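Zendalora Capture Kit: Interim Progress Report
Prepared for the Whitlock programme office
Tuesday, August 20, 2024

1. Purpose

This report covers the first half of the review of the Zendalora capture kit, a hired package of hand-held grippers, charging dock and upload software. The review is to establish whether the kit can supply usable grasping data from ordinary homes at a cost Whitlock can carry beyond December.

2. Work to date

Three kits were received and checked at the Serkudholm office. One arrived with a faulty dock, which the supplier replaced under the hire terms. All three are now in service.

The target for the review is 500 accepted recordings from 10 homes. Recording has started in all homes. The task list covers packaged food, clothing, small containers and drawers. Packaged food was put first, as soft bags and wrappers gave the most trouble in the earlier bench trial.
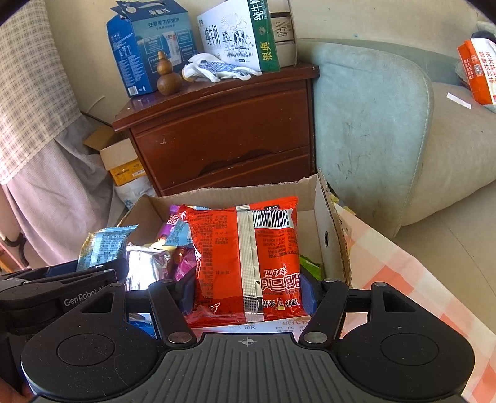
Figure 1. Packaged food task: gripper open on either side of a red snack bag in a cardboard box. Blue pads on the inner faces of both fingers.

3. Findings so far

Handling. Operators reach a steady pace after around 40 minutes of practice. The grip is comfortable for short sessions. Wrist fatigue was reported in longer ones, and sessions have been shortened.

Finger pads. Pad wear is within the supplier's stated limit. Spare pads are not included in the hire price and must be ordered separately.

Software. Upload to the Eltetti storage service is reliable on a wired connection. On home wireless, large files stall and have to be restarted by hand. The supplier has a fix in test but has given no release date.

Rejected recordings. The main cause is the operator starting to move before the ready tone. A revised instruction sheet has been issued.

4. Costs

Spending is within the approved budget. The only unplanned item is the purchase of spare pads. No change to the grant is requested.

5. Next period

Clothing and drawer tasks will be completed in the remaining homes. The wireless upload fault will be retested when the new software is supplied. A quotation for a full year's hire, with pads included, has been requested from Zendalora and will be attached to the final report in December.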